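4. Installing the appliances in the Plotum tall cabinet

This section is for the Plotum tall cabinet made by Findevwood. Please read it fully before you start. The cabinet must already be leveled and fixed to the wall, as explained in section 3.

CAUTION: Switch off the power at the main panel before you touch any cable. Connection to the house wiring must be done by a qualified electrician.

CAUTION: An oven is heavy. Two persons are needed for steps 3 to 6.

4.1 Preparing the cabinet

1. Check that the lower shelf is level, from left to right and also from front to back.
2. Pull the power cable through the opening in the back. Leave enough length so the oven can be pulled out later for service.
3. Take off the oven door, if the oven manual permits it. The oven is then easier to carry.

4.2 Placing the oven

4. Lift the oven by the side handles. Do not lift it by the door.
5. Slide it in slowly and watch that the cable is not caught behind it.
6. Center the oven in the opening and fasten it with the screws from bag 2. Tighten by hand only.

Note: The air gap behind the oven must be at least 80 mm. Do not fill this gap with insulation.

4.3 Placing the microwave

7. Put the middle shelf on its four supports and lock them.
8. Slide in the microwave until its front is in line with the cabinet face.
9. Open the door completely one time. It must not rub on the side panel.

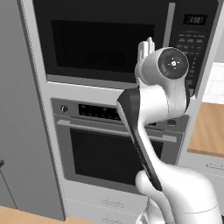

Plotum Installation Guide, Issue 3

With the wall oven directly beneath the microwave, both appliances share one tower. The shelf between them must always stay in place, also during cleaning.

4.4 First use

10. Remove the protective film from the cabinet face.
11. Switch on the power and set the clocks.
12. Heat the empty oven as described in its own manual. Keep a window open during this time.

Note: A light smell from the new panels is normal and will go away after a few uses. If a panel changes its color or shape, switch off the oven and contact your Findevwood dealer. Please have the order number ready.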